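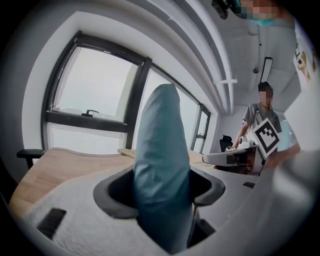
Jana Schmieder

3. Bedarf planen und bestellen

Lesen Sie diesen Abschnitt, bevor Sie das Angebot von Ehlers unterschreiben. Danach liest er sich deutlich trauriger.

3.1 Handgreifer

1. Zählen Sie die Personen, die gleichzeitig aufnehmen sollen. Wer nur zuschaut und Ratschläge gibt, braucht keinen Greifer.
2. Bestellen Sie pro Person ein Gerät, dazu ein Reservegerät je Raum. In Kadulstead hatten wir 11 Greifer und null Reserve. Das ging bis November gut.
3. Tragen Sie die Stoffbezüge der Finger als Verbrauchsmaterial ein. Wir rechnen mit 84 Stück im Jahr. Die Buchhaltung wird fragen, ob man sie waschen kann. Man kann, zweimal.
4. Marker gehören in dieselbe Bestellung. Selbst gedruckte sind erlaubt, sofern Ihr Drucker Schwarz für eine Farbe hält und nicht für eine Empfehlung.

Hinweis: Fingerbezüge und Sockel werden getrennt geliefert und getrennt berechnet. Das Porto auch.

3.2 Arbeitsplatz

5. Planen Sie Tische mit Platz für zwei Leute samt Ellenbogen. Bürostühle mit Armlehnen haben Sie vermutlich schon. Sie stehen dann im Weg.
6. Bei Fensterplätzen Verdunkelung mit einrechnen. Rafail Margaritis hat die Maße von 16 Räumen, bitte dort anfragen und nicht selbst schätzen.

Vorsicht: Das Wartungspaket »Pindow« verlängert sich von allein. Kündigungsfrist im Kalender eintragen, und zwar in einem, den jemand öffnet.

7. Freigabe bei Solange Sales einholen, Formular 103, beide Seiten.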